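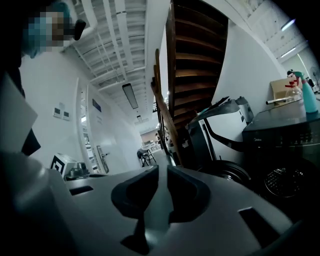 Hand-held gripper and glove demos: pre-session safety check

Operations > Teaching by Demonstration > Checklists
Last updated: Apr 18, 2023

Site: Trimwood house. Task set: Koluseck, household objects.

1. Gripper. Finger pads seated and closing evenly. OK.
Comment: open and close it ten times before the first take. Stop if a pad drags.

2. Markers. Fiducial cubes firm on the wrists, no lifted corners, nothing covering the pattern. OK.
Comment: Tamuno loses the wrist pose when a sleeve rides over a cube. Push sleeves up.

3. Walking route. Hallway and the way past the stairs clear enough to carry the gripper at chest height. OK with comment.
Comment: folding chairs go against the wall before anyone walks and records.

4. Floor cables. NOT OK.
Comment: white cables run loose across the marble and over the slatted mat. Tape down or reroute. Kneeling demos only on that side until fixed.

5. Objects. Spray bottles hold water only, nozzles turned to off. Recheck after each change of object.

6. Second person on the floor stays out of arm's reach of the demonstrator during a take.

7. Storage. Session folder under 2,000 takes, at least 70 GB free. OK.
Takes logged under this setup so far: 196. Two thrown out for dropped objects. 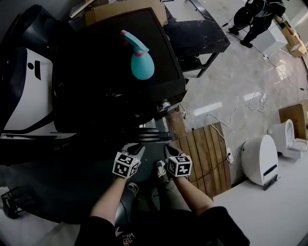 Zoltar: Item 4 should block all glove work, kneeling or standing. The demonstrator is watching the object and won't see a cable. I'd also like item 2 repeated at every break, as the cubes shift when the gloves come off.

Item 2 changed to "at start and after every break." Item 4 stays open, glove work on hold. Next full review in June.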